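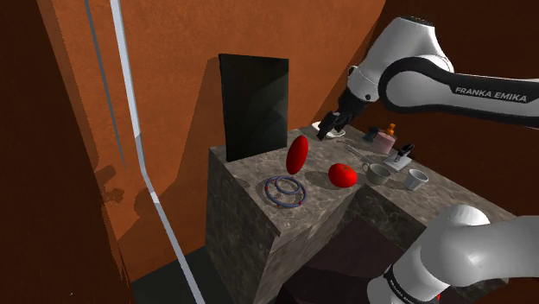

Subject: Re: [felden-families] one line a day, has anyone kept it going?

Hi all,

Jumping in because I have been waiting for this topic to come up! I keep one of these notebooks for our whole household and I would save it from a fire before I saved my own shoes.

> On the list, Garnet Vachon wrote:
> I bought a Bruvau notebook in April with big plans to write
> one line a day about the kids. I lasted 27 days. Then we all
> got the stomach bug and I missed a week, and now every time
> I see the thing on the shelf I feel guilty. Has anyone kept
> one of these going with little ones in the house? What do
> you write on the boring days? And do you fill in the days
> you missed or just leave the gap?

Garnet, 27 days is wonderful! You have almost a month of your kids at exactly the age they are now. Please go get it off the shelf tonight.

To your last question first: leave the gap. I tried filling in once, after we got back from the lake at Pirihi, and I sat there making up things like "nice day, kids played" for a whole week of days I couldn't tell apart. When I read those pages now they could be anybody's family. The blank week after my youngest was born tells me a lot more – I remember exactly what that week was like, thank you.

I'm at 590 entries as of this morning (I number mine in the corner, a habit from my old job). They are not good entries. Plenty of them are about what somebody wouldn't eat. Number 32 says, in full, "Peas again. No." and my husband still quotes it at dinner.

What I do on the boring days is write down something somebody said, word for word, before I lose it. My daughter called the Trukar "the truck car" for most of a year and I was so sure I would remember that forever, and then I found it in the notebook and had completely forgotten. She says it properly now. I was a little heartbroken in the grocery store parking lot.

If nobody said anything worth keeping I write what was on the kitchen table, or what the weather did, or who had which blanket. It sounds like nothing but those are the ones I love reading back.

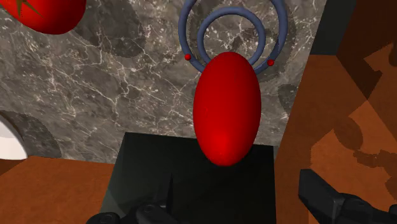

The kids' pages are a newer thing with us and I can't recommend them enough. Once in a while I hand over the notebook and whoever wants the day gets it, drawing or writing or a sticker, no rules except that I put the number in the corner. My son is six and gets stuck if he thinks it has to be a drawing of a person, so we go for plain shapes. Something like the red egg shape up there with the blue-gray rings behind it, one ring inside the other, is just his speed: he can get it down with a couple of crayons before his toast is gone and feel like he did the whole page himself. My daughter prefers to write her name very large. Both count!

As for when, I do ours at breakfast, about the day before. I used to do it in bed and I fell asleep with the pen open more than once (the pillowcase has never recovered). At breakfast everybody's in the same room, they hear me ask "what happened yesterday?" and they argue about it, and half the time the argument goes in.

A few odds and ends. Use whatever pen is closest. Keep the notebook where it gets crumbs on it. I gave up on the kind with a printed date on each page, they made me feel behind before I'd even started. Mine has plain lines and I write the date only if I think of it, so some months are a bit of a mystery. My mother-in-law keeps hers on a wall calendar, in those tiny squares, and she can tell you what she paid for a roast the week my husband lost his first tooth.

So, Garnet – open it to the next clean page and write what they had for supper. Day 28! Tell us what it says, I really want to know.

Hugs from the noisy end of Felden,
Marcy

Comments (4)

gvachon: Okay, I did it. "Noodles. One shoe still missing." Feels great!

Tess in the valley: We do ours on Sticky notes stuck inside a cupboard door. Messy but the kids can reach it. Might copy them into a real book someday, might not.

oldpapajoe: My kids are grown and I'd give a lot to have even 2 pages like this.

Lin: Does the breakfast thing work if you have a child who will not speak before 9 am? Asking for my house.

Felden Families list archive | Contact the list owner | © Felden Families | Back to top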